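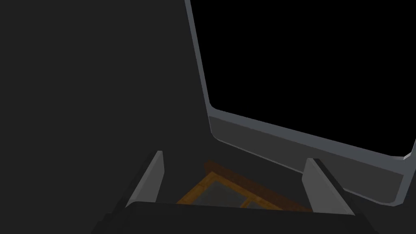 Wrist camera view in the simulator, gripper open above the tray

Wrist camera in sim is nearly all dark panel and black opening. Is it my mount or my scene?

Posted by Samuele Pace, July 10, 2022

I'm setting up a simulated copy of our tending cell before we touch the real one. Two-finger gripper, camera on the wrist, one wooden tray with a gray panel set in it. The arm has to come down over the tray, close on the rim and lift it clear of the ledge.

The view at the top of the post is from the approach pose. I can see both fingers and the upper part of the tray between them, but the palm hides the rest. The tray is low in the view and the dark panel and the opening take up most of what's above it. My detector finds the rim in some poses and loses it in others.

The camera is 100 mm out from the flange, the same as the drawing for the Brelell bracket we plan to use. Tray center is 930 mm from the robot base. I've tried moving the tray back but then the brown plank ends up too close to the ledge and the left finger hits it on the way down. Should I change the bracket, the camera tilt or the approach pose? I'd like to keep the bracket if I can, as two of them are already ordered.

gristis_tech

Add a light. Everything looks flat in there.

Samuele Bassi

Keep the bracket and change the tilt first. We had the same trouble on a Seppälä cell in November and spent a week moving furniture in the model when the camera was the thing that was wrong.

Go to your approach pose and stop. Leave the gripper open as you have it now. Pitch the camera down toward the fingertips in small steps and save a view at each one. You want the fingertips and the near part of the tray higher up, with less of the opening. At some point the palm will start to eat into the view from the bottom, so go back one step from there and write down the angle.

Tilt won't get you past the palm. If the part of the rim you need is behind it, the camera has to move outward or the wrist has to turn. I would add a separate look pose. Back the gripper off along its own axis, run the detector there, store the tray position, then move in for the grasp without asking the camera again. Ours looks from 1164 mm above the floor and grasps from 937, and we only trust the picture from the higher one.

Two other things to check:

Make sure the camera is attached to the flange link and not to the palm link. In our Zirkov import they had different origins and the camera sat lower than the drawing said. It looked fine until we compared numbers.

Check the collision shape on the ledge. The lip is thick and the corners are rounded, and if your import turned it into a plain box, the finger may be hitting something bigger than what's drawn. Turn on the collision display before you move the tray again.

Light won't hurt, but it won't move the palm out of the way.

Samuele Pace

It was on the palm link. Fixed that and added the look pose, and the detector now gets the rim each time I've run it. The collision box on the ledge was too big as well – I've swapped it for the mesh. Tilt is still to do. Bracket stays.

Hayfield_R

Does the tray have to sit that way round? We turned ours ninety degrees and gripped the short side. Might not suit your fingers though.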